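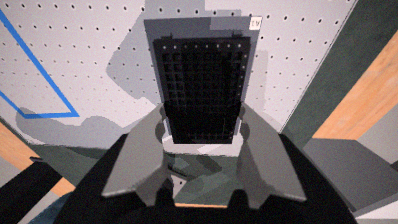
Gripper and grid block over the pegboard, rendered.

Family session pricing – flat fee or per image?

janero_photo
Posts: 215
I've been shooting families in parks for a few years and I'm changing my prices before June. Right now I charge a session fee and then sell files one at a time. Most clients buy five or six and then ask if they can have the rest for less. I'm thinking of one flat price, 900, with the full gallery included. That would be 34 edited files or so many more if the kids cooperate. Has anyone switched? Did you lose people?

mkt_dee
Posts: 3084
Switched and wouldn't go back. I lost a few of the bargain hunters in the first season. The families who stayed book faster and I stopped writing those long emails where someone wants three files and a discount on the fourth.

Put the price on your site. If they have to ask, half of them won't.

Chidubem Wike
I disagree with the all-inclusive gallery. When everything is included, people put it on a drive and never print any of it. With per image sales I meet with them and go through the pictures, and they leave with an album or something for the wall. My average sale is higher than your flat price and the client has something to hold.

mkt_dee
You also do two sessions a week and have a room to meet people in. Janero is in a park with a toddler who missed a nap. Different business.

Chidubem Wike
I did in-person sales at kitchen tables for years before I had a room. A laptop and two sample albums is enough.

janero_photo
I tried kitchen tables twice. Both times the dad had to leave for work and the mom didn't want to decide alone. I ended up driving back a second time for one of them and she bought four files.

zkassab
Middle option: session fee includes ten files of their choice, full gallery is an upgrade. Most of mine take the upgrade. The ones who don't are still happy with ten and they don't feel pushed.

Make the upgrade one price. I had three tiers at first and people froze up.

janero_photo
What do you do with the files nobody picks? Delete them?

zkassab
Keep them a year. Grandparents come back around the holidays.

Chidubem Wike
Zaid, do you edit the whole gallery before they choose? That's a lot of unpaid work if they stay at ten.

zkassab
Light edit on everything, color and crop. Skin and stray hairs only on what they buy. It's in the contract so there are no surprises.

mkt_dee
I don't like showing half-finished work. If a client screenshots it and posts it, that's your name on it.

zkassab
Fair. It hasn't come up for me – the previews are small and marked.

okonkwo_lane
Second shooter here, mostly weddings, but I do families in the slow months. Whatever you pick, tell your returning clients before you change the page. I raised mine without a word and one family I'd had since their first newborn session found out from the booking form. They were polite about it and didn't book.

janero_photo
Good point, I hadn't planned for that. I'll email the repeat families and let them have the old price for one more session. Leaning toward Zaid's version for everyone else. I still need to figure out the upgrade price.

mkt_dee
Set it so the total lands on the flat number you already wanted. Then you can drop the small package later if it isn't selling.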